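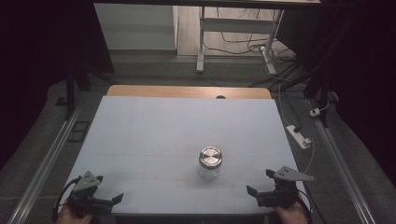
Glass jar with a brushed metal lid on a white work surface.

Speaker notes – letting agents' winter meet-up, December 8, 2022

Slide 1. Hello and thanks for coming out in this weather. Say name, say I've been doing lettings for too long. Don't do the parking joke, it died last year.

So I'm talking about inventories and deposits. I know, I know, it's the slot after lunch. But I think most of the rows we have at the end of a tenancy start on the day the keys go over, and I'd like to spend twenty minutes on that and then let you argue with me.

Slide 2. The numbers from our own office. We looked back through every check-out on the Zavine and Endale books, 519 of them. 305 ended with some sort of deduction being talked about. Pause here. That's well over half! Most got sorted with a phone call, but a phone call is still somebody's afternoon, and I'd quite like my afternoons back.

Ask for hands: who reads their own inventories from start to finish? (Wait. Be kind.)

Slide 3. What we were writing. Read these out slowly:

Lounge carpet, good.
Oven, clean.
Walls, fair, some marks.

Good compared with what? Which marks? I wrote the last one myself and I went back to that flat two years later with no idea at all. The tenant said the big scuff by the door was there when she moved in, and I couldn't say it wasn't. She got her money back in full and I think that was right.

Slide 4. What we write now. Same flat, same wall: "Left of door, scuff at knee height, as long as a hand, grey." It takes a few more seconds. The inventory for a two-bed has gone from four pages to nine, and yes, the clerks moaned, and a couple of the landlords did too when they saw the fee go up.

If anyone asks about the fee – it's in the handout, don't get drawn in from the stage.

Slide 5. The Stivora case. Careful, no flat numbers and no surnames. Landlord wanted 2674 pounds for a kitchen. The whole kitchen, worktops and all, over one burn mark and a drawer that had dropped. The worktop was eleven years old. We had no age for it on the inventory, so we spent weeks digging out an invoice from the fitter. If we'd put the age of things down at the start I could have told him on day one what he was likely to get, and he'd have shouted at me once instead of five times.

So, ages. Carpets, worktops, paint, white goods, mattresses if it's furnished. If the landlord doesn't know, write "age not known" and get him to initial it. It's amazing how memory improves when you ask for initials.

Fair wear and tear goes here too. Don't read out the definition, they've all heard it. Just say a family of four for three years is going to leave a hall that looks like a family of four lived there for three years.

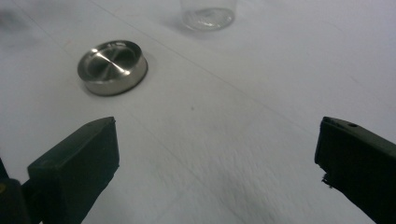
Caoimhe Fitzgerald told me when I tried these slides on her that I was being soft on tenants, and that half her check-outs go wrong over cleaning and have nothing to do with wear. She wanted a slide on ovens. Fair enough, so there's a slide on ovens.

Slide 6. Ovens. "Clean" means different things to different people, and I have met some of those people. We now say "professionally cleaned, receipt held" or "domestic clean, light residue on door glass", and we give the tenant the same wording back a fortnight before they leave. That last bit matters more than the rest. Send them their own check-in report with the cleaning lines pulled out. Lots of them have lost it, or never opened it.

Slide 7. Mid-term visits. Quick one, skip if running late. Engelbert Koller's office does them at three months and then yearly, ours does six-monthly. His way seems gentler and I may well pinch it in January.

Slide 8. Software. Somebody will ask. We use Tikis, it's fine, the photos line up with the rooms and the tenant can add comments for seven days. It won't write a decent sentence for you. We had one clerk put in nearly 500 photos for a studio flat and not a single word under any of them.

Slide 9. Questions. Handouts are by the door, the blank template's on the back page. Water. Give the clicker back this time.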